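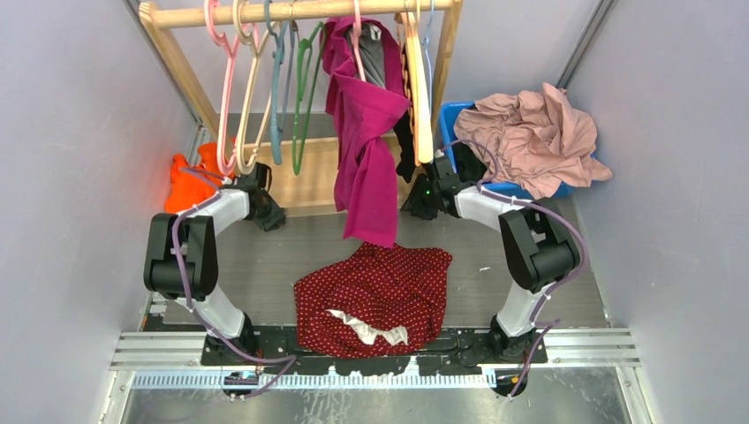
Figure 1. Wooden garment rack with hangers on the bar.

Coursework > Consumer and Textile Studies > Project Reports > Clothing Use in Student Housing

Clothing Use and Storage Among Residents of Nurncombe Hall

Final Project Report
Submitted Oct 19, 2022

Summary

This report examines how often students in shared housing wear the clothes they own and what becomes of the items they stop wearing. A written survey was sent to 400 residents of Nurncombe Hall, and 306 usable replies were received. The results suggest that most residents keep a large share of their clothing unworn through the academic year, and that limited storage has less effect on this habit than the project group expected.

1. Background

Nurncombe Hall was chosen for the study because it houses students from all years of the degree program. Rooms in the Dulura wing have a built-in closet. Rooms in the Kneath wing have an open rail and one chest of drawers. The difference allowed the group to compare two kinds of storage within a single building.

Earlier coursework on this subject dealt mainly with buying habits. The present project is concerned with the period after purchase, when a garment is either in regular use, in occasional use, or kept without being worn.

2. Method

The survey was distributed on paper in July, during the summer session, and collected through the front office of each wing. Residents were asked to think of the clothes in their room at that time and to leave out underwear, socks and sports uniforms. They were then asked which items they had worn in the past month, which they had not worn since moving in, and how they had last parted with a garment.

Replies with more than two blank answers were set aside. No names or room numbers were recorded.

3. Findings

Of the residents who replied, 247 reported owning at least one garment that they had not worn since moving in. Formal wear and winter coats were mentioned most often. Several residents also listed gifts, which they felt unable to give away.

Replies from the Kneath wing showed slightly more frequent wear across all types of clothing. Residents there wrote that they could see what they owned. The difference between the wings was small, however, and the group does not consider it firm evidence.

Donation was the most common way of parting with clothes, followed by passing items to friends. Few residents had tried to repair a garment. Those who had done so mostly replaced buttons or shortened hems.

4. Limits of the Study

The summer session draws fewer first-year students, and their habits may differ. Wear was reported from memory and was not checked. The question on repair did not separate work done by the resident from work paid for at a shop, and it should be reworded if the survey is used again.

5. Recommendations

The group recommends that a clothing exchange be held at Nurncombe Hall at the end of each term, in the common room between the two wings. A sewing kit should be available for loan at both front offices. The survey should be repeated in winter with the same questions on wear.

The full set of replies has been placed in the Arkia archive with the blank survey form.

Related Reports

Laundry Room Water Use in the Dulura Wing
Secondhand Shopping Near Campus: A Price Comparison
Fiber Labels and What Shoppers Understand
Food Waste in the Nurncombe Dining Room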